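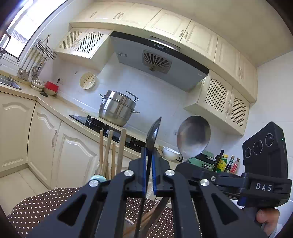 Notes for the Purnton evening talk: can you forecast a council election?

Opening (keep it short, they'll still be finding chairs)

Hello, thanks for coming out. I'm going to talk for 18 minutes and then you can have a go at me. I spend far too much of my life trying to guess how people will vote in very small elections, the sort where the winner gets 400 votes and the local paper spells her name wrong.

Ask for hands up: who voted in the last council election? Then who could name the person they voted for? (Wait. Let them laugh. Don't pick on anyone in the front row like last time.)

Why small is harder than big

With a general election you've got polls coming out of your ears. With a ward in Purnton you've got nothing at all. Nobody is paying a polling firm to ring people up about the bus shelter. So what do you use? Mostly you use last time's result, plus the national mood, plus a bit of local gossip, and then you argue over how much each one should count.

My first model was a spreadsheet with three columns. I was very proud of it. I ran it on 22 wards and it called 18 of them correctly, and I went round telling everybody. Then Jairo Villca asked me how many I'd have got by just saying "same party as last time" in every single ward. I went home and checked — it was 18. Same number! All that work and I'd built a very slow way of copying out the old results.

(Pause here. This gets the biggest laugh, so don't rush into the next bit.)

So that's my first point, and it's the one I'd like you to take home. When somebody shows you a clever forecast, ask what the lazy forecast would have said.
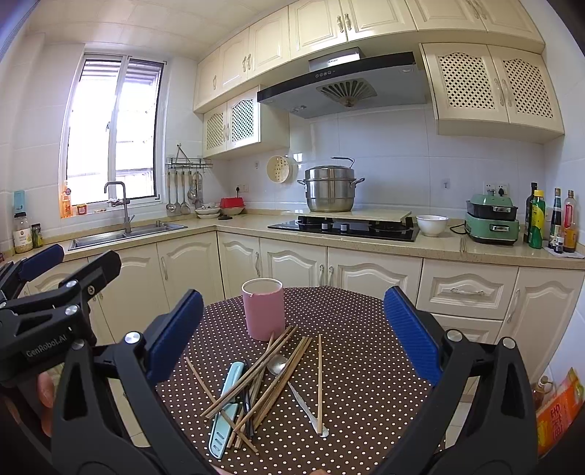
And the lazy forecast is very good, most of the time, which makes life hard for people like me. Most seats don't change hands. You only earn your keep on the handful that do, and those are the ones where the old numbers are least use to you.

The Moodley ward story

Moodley had gone the same way for as long as anybody could remember. I had it down as safe. So did the party that held it, and they barely put a leaflet out. What I'd missed was the planning row over the old dairy site. An independent stood on that one thing and won by 112 votes.

Could I have seen it coming? Jairo Sánchez thinks so. He reckons I should have looked at how many people had written in to object to the plans, and he's probably right, though I've tried it since in Flinudby and there it pointed completely the wrong way. Loads of letters, and the sitting councillor got back in with a bigger lead. Perhaps the people writing the letters were the ones who'd never liked him anyway. I still don't know.

If time's tight, cut the Flinudby part and go straight on.

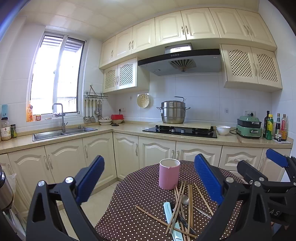

Odds, and what they mean

Explain this slowly. If I say a candidate has a 70 per cent chance and she loses, was I wrong? Not on that one result. You'd have to look at all my 70 per cents together and see whether seven in ten came in. People hate this answer. A chap at the Kamatero talk told me it sounded like a weather presenter's excuse, and I've rather taken to it.

Do the bag of sweets here: seven red, three green, somebody draws one with their eyes shut. If it comes out green, lovely, that makes the point for me. If it comes out red, put it back and get the next person to draw.

Questions I'll probably get

Does turnout matter more than people switching sides? In small wards I think it often does, but I can't prove it from published results, because they don't tell you who stayed at home.

Do I bet on it? No. See Moodley.

Who's going to win next time? Say I'll put my numbers up on the website in June, lazy forecast alongside so they can compare, and remind them the sign-up sheet is by the door.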